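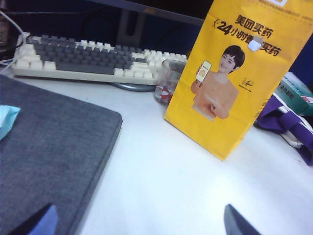 Desk Robots: Rules for Clearing and Handing Over Bags

Filed under: Workshop Tips > Small Robots

1. Move glass first. A cup standing behind a tall paper bag is easy to clip on the way in, so shift it by hand before the arm is powered.

2. Hold paper bags near the top fold, with the least force that lifts them. On our Nekix arm we stay at or below 11 newtons.

3. Keep cables out of the reach area. Run keyboard and monitor leads along the back of the desk -- tape works, clips are better.

4. Leave felt pads and cloth alone unless they are the job. Soft edges catch on fingertips.

5. Medicine bags are handed over by a person. The robot may bring one to the edge of the desk, closed and upright, and no farther.

6. Set the stop button where your free hand rests. Test it at the start of each session, and again after any change of fingers.

7. Write down every drop or bump in the log, even if nothing broke. Ours reached 964 entries in November, and the grip limit in rule 2 came out of it.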